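Two Grippers, One Wrist Camera, and a Cardboard Box

24th December

I had planned to spend the week being sociable. I spent it swapping fingers on a robot arm.

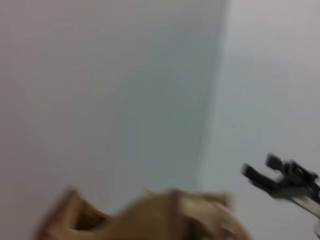 A reader had already written in before I'd finished the first round, asking why I would judge a gripper from the wrist camera at all when a cheap fixed camera on a stand would settle the matter in an afternoon. Fair question. The fixed view tells you where the arm went. The wrist view tells you what the controller had to work with on the way, and when the arm swings fast that can be a wall, a smear of brown cardboard and a black gripper with its edges doubled. If I were the software, I'd ask for a raise.

So, the contestants. The Perner is the older of the two and has the charm of a filing cabinet. It closes when told, stops when it meets something, and makes a noise like a stapler. The Fitham is newer, lighter and much more pleased with itself. It has a force setting with 12 steps, of which I can tell apart maybe the first and the last.

The job was dull on purpose: reach over, take hold of a carton flap, lift, let go. Flaps are awful. They bend when you want them stiff and spring back when you've just told everyone they're under control. On the slow runs both grippers did fine. On the fast ones the Perner grabbed late and the Fitham grabbed early, so between them they averaged out to one competent machine.

Most of the trouble was exposure time. I had left the camera on automatic, it had picked something long and dreamy, and I had spent more than 2 evenings blaming the fingers. Fixing the exposure and adding a lamp helped both grippers more than any force setting did. I also told the Plonano controller to pause before it takes its last look at the flap. It costs a moment per pick and I resent every one of them.

Cable routing still isn't right. The Hrnčiar bracket puts the strain relief exactly where my knuckles want to be, and I've taken it off twice to move it by the width of a washer. The Perner stays on for now, mainly for the stapler noise, which at least tells me from the next room that something happened. In January I'll try soft pads on the Fitham and run the same flaps again.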